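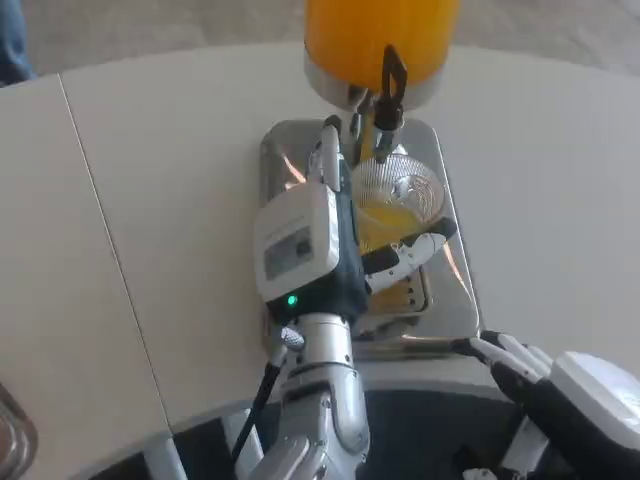 How do you buy a robot?

Imagine your school wants a robot to pour juice at the summer fair in August. Brilliant idea! But you can't just pop one in a basket at the supermarket. Somebody has to make a plan, and the plan starts with a question: what is the job?

Pouring a drink sounds easy, doesn't it? For a robot it is lots of little jobs. Find the glass. Reach the tap. Stop before the juice goes over the top! A robot with two hands can hold a glass with one and work the tap with the other, but hands with fingers and thumbs have plenty of joints, and every joint is a part that somebody has to make, test and mend.

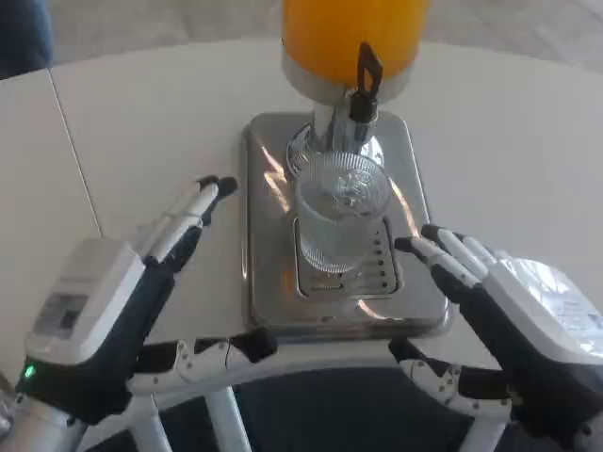 Next comes the budget, a list of everything you will spend money on. The robot is only the first line. You also need a sturdy table, spare fingertips, a charger and time for grown-ups to learn how it all works — and don't forget the juice for practising!

Then there's a big choice: buy or borrow? Say the Eveo robot costs 54 tokens to buy, or 2 tokens a day to hire. If you need it for 11 days, hiring comes to 22 tokens. That's a lot less! But if you need it for 30 days, hiring costs 60 tokens, so buying wins.

Now have a go yourself. Pick a job at home, such as laying the table or feeding the cat, and write down all the little jobs hiding inside it. What would your robot need? Which thing on your list could you borrow from next door?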